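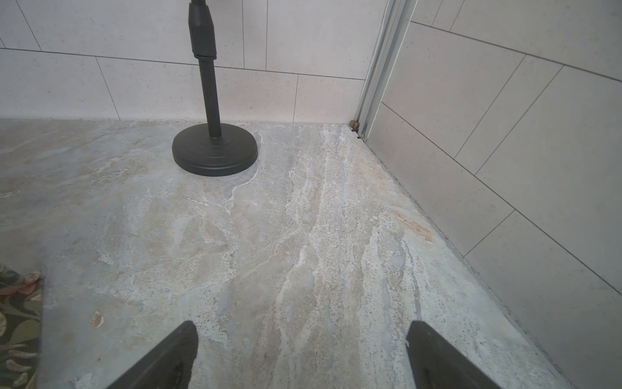

A reader signing as Onow wrote in to ask whether a weighted round base can be set straight down on natural stone, or needs a pad under it.

December 15, 2023
By the Prendo workshop desk

It can go straight down if both faces are clean. Grit held under a heavy disc does the scratching, mostly when the stand is turned in place. Wipe the underside before each move and lift by the pole close to the base. On pitted stone, vacuum first; a damp cloth pushes grit into the pits. Use a pH-neutral cleaner and keep vinegar away from travertine and marble. Felt pads are acceptable if checked every 4 weeks. Replace any that have picked up sand.

Cables and small hardware should travel separately from the stand.

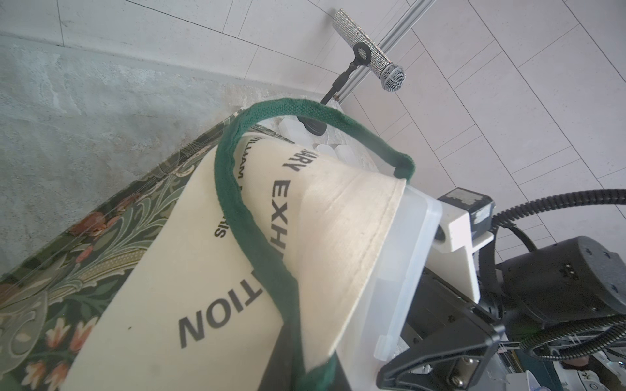 Canvas bags are adequate for cables and clips. Coil each cable, tie it, and put clips in a separate pouch. Woven handles wear first along the edges. Where the ribbing has begun to fray, as on the green strap of the cream exhibition tote, trim the loose threads and run two rows of stitching along the edge. Do not pull the threads. Spot clean printed canvas with cold water and dry it flat.

Comments

Otthorpe: Rubber feet left a ring on my limestone in August. Felt since then, no marks.

Ok: What thread for the strap? Mine is cotton webbing.

Prendo: Polyester, medium weight, size 16 needle.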